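The Long Way Round to Tilldale

There's a stretch of gravel outside Tilldale, just past the old grain siding, where the whole town seems to end up on the 20th June with folding chairs and a thermos. I grew up two valleys over and somehow never went until my forties, a thing I regret more every year, and I've now been back often enough to have a favourite fencepost.

The Tilldale Hill Rally began as a farmers' dare, or so they'll tell you at the bakery (the version changes with whoever is slicing the bread). These days it draws 51 crews over 206 kilometres of forestry road, washed-out creek crossings and one truly horrible climb called the Hladun Steps, which has ended more good weekends than rain ever did. Most of the field runs in older four-wheel drives with cages welded up in somebody's shed, and you can hear them coming long before there's any colour in the trees.

It's a family affair, too. Kids nap in the back of utes between stages, grandparents do the timing, and half the service park is really a campground with a few engines in it. I spent most of Saturday's worth of daylight in there last time, being fed.

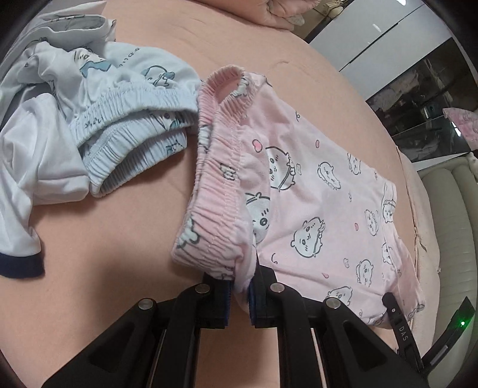 Word came over the fence from the Pinarer camp that I'd been spending far too long on the climb and should write about the creek instead, as the creek was where the rally was won, and anyone who said otherwise had never had to dry out a distributor with a tea towel.

Fair enough. The Limon crossing comes 3 kilometres after the Steps, when brakes are cooked and tempers are close behind. The clever crews stop on the bank, let the engine settle and walk the line in their boots. It costs them nearly 5 minutes and they grumble the whole way over, but they're usually still driving at dinnertime.

I watched until the sweep vehicle rolled through with its headlights on, then helped fold chairs and got talked into one more sausage. The road home was all dust and slow trailers, and I had the windows down for most of it.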